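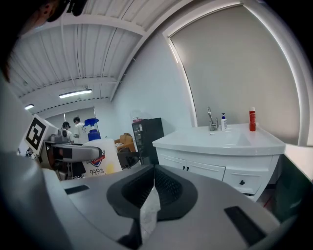

*Crumpled tissue: still the item we get asked about most. It goes in the trash, not with the paper.*

**Progress report to the Nernex Fund: Ruso Paper Sorting Project**
**Period covered: start of project through December**

We're at the halfway point and there is a lot to tell you! The short version is that paper collection is running on every street we promised, the paper coming out of Ruso is cleaner than when we began, and we've spent more on printing than planned (see Budget).

## Collection

All 41 streets in the first phase now have a separate paper pickup. The last to join were the narrow ones behind the Rolland rail yard, where the regular truck can't turn. We had penciled those in for spring, but the hauler offered a smaller truck on the early run, starting at 6 a.m., and we said yes right away. A few residents have written in about the noise. We've asked for the route to be reversed so the houses closest to the yard come last.

Bins went out in two rounds. The second-round bins have a wider lid, and people clearly like them better – flattened cereal boxes go in without a fight. We would love to swap the older ones when they wear out, though that isn't in this grant.

## Sorting guide

The guide is the part we're proudest of. We printed 3000 copies and almost all of them are gone. It is one folded sheet, large type, with "yes" on one side and "no" on the other. Our first draft had a long middle section called "it depends," and the people who tested it at the Rolland library hated it. They were right. We moved nearly everything in it to one side or the other and the guide got much easier to use.

Questions still come in most days. The usual ones:

- Tissues and paper towels: no. The fibers are too short to be worth recovering, and many have been used on food or noses.
- Envelopes with windows: yes, leave the window in.
- Pizza boxes: the clean lid, yes. The greasy bottom, no.
- Receipts: no.
- Shredded paper: yes, but in a closed paper bag.

The shredded paper answer changed in the middle of the period after Vutden, the mill that takes our bales, updated its rules. The printed guide still has the old answer, so we've been adding a small sticker by hand. It's slow work and will be fixed in the next printing.

## School visits

We planned 5 school visits and have done four. The last is waiting on a gym floor repair. The papermaking table has been a huge hit – kids tear up old worksheets, soak them, press the pulp on a screen and take home a lumpy gray sheet. One class mailed us a thank-you note written on theirs, and it is now taped to our office door.

## Budget

Spending is on plan apart from printing, which ran over because of the larger type and heavier paper. We covered the gap from the travel line, where little has been used. No new money is requested.

## Next

- Reprint the guide with the shredded paper change
- Finish the last school visit
- Bring 100 apartment households into the program, starting with the two buildings on the Rolland side
- Ask Vutden whether a group of residents could tour the mill

The apartments will be the hard part. Shared bins get mixed fast, and we don't yet know if the guide works as well posted on a wall as it does on a fridge. We'd like to try two versions of the poster and will send you both drafts before they go to print.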